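Cetley Clip-On Work Light, Long-Term Review
Posted February 8, 2024

I bought the Cetley after the battery door broke on my old light. It's a small rechargeable lamp with a spring clamp and a bendable neck, and I use it for the jobs in a house that end up under or behind something: shutoff valves, the back of the dryer, the hinge side of a cabinet. I paid full price for mine and have used it since December.

Light

There are three levels. Low is enough to read a label. Medium is the one I leave it on. High is bright but gives a hard spot in the middle, and on white paint or chrome it glares back at you. The color is a little cool. Matching touch-up paint under it didn't go well, and I ended up doing that by the window.

Clamp and neck

The clamp is the best part. It holds on a shelf edge, a chair back or a pipe without slipping, and the pads haven't marked anything so far. The neck is stiffer than I expected. You need two hands to bend it, but it stays put once you let go. My neighbor Dong-geon Shim has the older version and says his neck started to droop after a year, so I'll update this if mine does.

The opening is narrow. It won't go over a thick countertop, and the sawhorses in my garage are too wide for it as well.

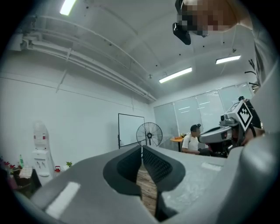

Battery

The box claims 7 hours on low and I got close to that. On high it's nearly two. Charging is by USB-C, and the cable in the box is too short to reach the floor from my bench outlet. The charge indicator is one green dot that goes red with very little warning. I would have liked a second step in between.

Compared to the Ovarach

Ju-won Song lent me an Ovarach for a weekend. It's brighter and has a magnet in the base, but the clamp is weak and it weighs a lot more. For work on a car I'd take the Ovarach. For indoor use I kept reaching for the Cetley.

Other notes

The switch is on the back of the head, where your fingers land when you aim it, so I turn it off by accident now and then. The head gets warm on high. There is no storage bag. The instructions are one folded sheet and the print is tiny.

I'd buy it again at the same price. If you mostly work in a garage, get something with a magnet.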